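Re: [teach-by-hand] Glove or leader arm for kitchen counter tasks?
Date: Wednesday, March 16, 2022
To: teach-by-hand list

Hello all,

Quoting the bits I can answer and snipping the rest, as the original was long and I've only got a lunch hour.

> We're about to start recording counter-top tasks (putting small
> things into containers, moving dishes about, that sort of level) and
> we can't agree on how the operator should drive the hand. Half of us
> want the glove, because you just move your fingers and the hand
> copies. The other half want the little leader arm with the trigger
> we already have from the Trasov work. Has anyone here done the same
> task both ways and lived to tell the tale?

Yes, both, and I've changed my mind twice, so take this with some salt. We ran the leader arm all through last year and moved over to the glove when the four-fingered hand arrived at Gralasholm. For the first fortnight I hated it. With a trigger you know where you are: squeeze, it shuts, let go, it opens. With the glove you're forever wondering why the ring finger is drifting off by itself, and then you realise it's your own ring finger doing it and you've been doing it all your life.

What won me over was round things. Anything that rolls is a misery with the trigger. You come in with two jaws, you're slightly off to one side, and away it goes across the counter. With fingers you can sort of cage it first and close afterwards, and people do that without being told to. I never managed to teach caging to anyone on the leader arm. I could explain it, they'd nod, and then they'd pinch.

So if your list of tasks is mostly small hard blocks and handles, I'd stay with the leader arm and save yourselves the bother. If there's fruit or balls or anything squashy in it, get the glove out.

> How long before a new operator is any use? Our manager at Huttunen
> wants a number and I don't have one.

Nor do I, really, but I can tell you what we do. We throw away a new person's first 78 recordings, whatever they look like. It's a silly number (it was how many fitted in our first operator's first afternoon, and it stuck) but it saves arguing over each one. After that we keep what's good. Some people are lovely to watch by then and some are still jabbing at the worktop like a hen.

The thing to look for is pauses. A beginner stops above the object and has a think, and the robot will learn the think. We had a policy last spring that would come down beautifully and then hover for ages, and when I went back through the recordings there it was, the same hover, over and over, all from one keen person who was lining things up carefully. Me, as you've probably guessed. Tell people to start the recording when they already know what they're going to do, and to keep moving even if it's a bit scruffy.

> Camera: wrist only, or wrist plus one overhead? And does the surface
> matter? Ours is plain white and I'm wondering if that's cheating.

Wrist plus overhead if you can get two cables to behave. If it has to be one, wrist. But do look at what the wrist camera sees once the fingers are in the way, and look at it properly, on a big screen, before you record a whole week of it. We mounted ours too low to begin with, and the thumb covered whatever we were reaching for just at the moment when it mattered. Raising the bracket helped some, though you never get rid of it altogether, and I've stopped trying. The overhead view fills in the rest.

On surfaces, I'd say plain white is fine for your first batch and a trap after that. We had 735 good recordings on a plain table and everyone was very pleased with themselves. Then we tried the same thing on a polished stone counter and it fell to bits. It went for reflections. It went for a pale patch in the pattern, twice, with great confidence. So we went back and recorded on stone as well, with the lights up bright, glare and all, and mixed the lot together, which brought us to 1,172.

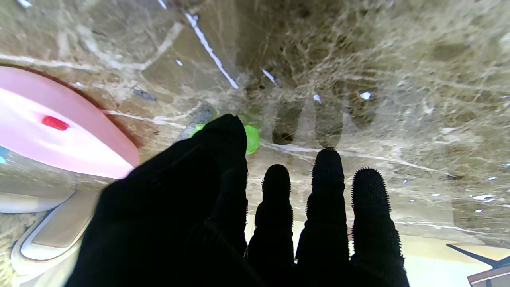 It's much calmer now, though I wouldn't call it solved. The trouble with a busy, shiny pattern is that the operator gets tired of it too. I can do a good long stretch on the plain table and I start making daft mistakes far sooner on the marble, mostly misjudging how high the fingertips are. If you go that way, plan shorter sessions. Swap over before people ask to, as they won't ask.

Dark coverings on the hand are worth a thought as well. Black is kind to the exposure in one way, no glare coming back off the fingers, but the hand turns into one flat shape and you can't easily tell which finger is in front of which. I keep meaning to try a mid grey. It also picks up every bit of fluff in the building, and I own a lint roller now, purely for work.

> Last one. Do you reset the objects to the same place each time?

No! Please don't. Same rough area, yes, but shove things about between goes. We did it tidily at first with tape marks, and all we'd taught the thing was where the tape was. These days whoever isn't wearing the glove does the resetting and is told to be careless. Leave the odd extra item lying on the counter too, something the operator isn't meant to touch. It's dull for the person doing it — I put the radio on.

I've not said anything on the software side because we're still on the old Truteo recorder, version 2, and I gather most of you have moved on. If anyone has got the newer one to keep glove and camera timings in step, I'd love to hear how. Ours slips a little over a long session and I end up restarting it at every tea break, which can't be what they had in mind.

Happy to send our operator notes to anyone who wants them. They're a bit rude in places, and the section on calibration is out of date, so skip that and do your calibration with the glove already warm from wearing. Makes more difference than you'd think.

Right, soup's gone cold. Back to it.

> --
> To leave this list, send a blank message with "unsubscribe" in the
> subject line.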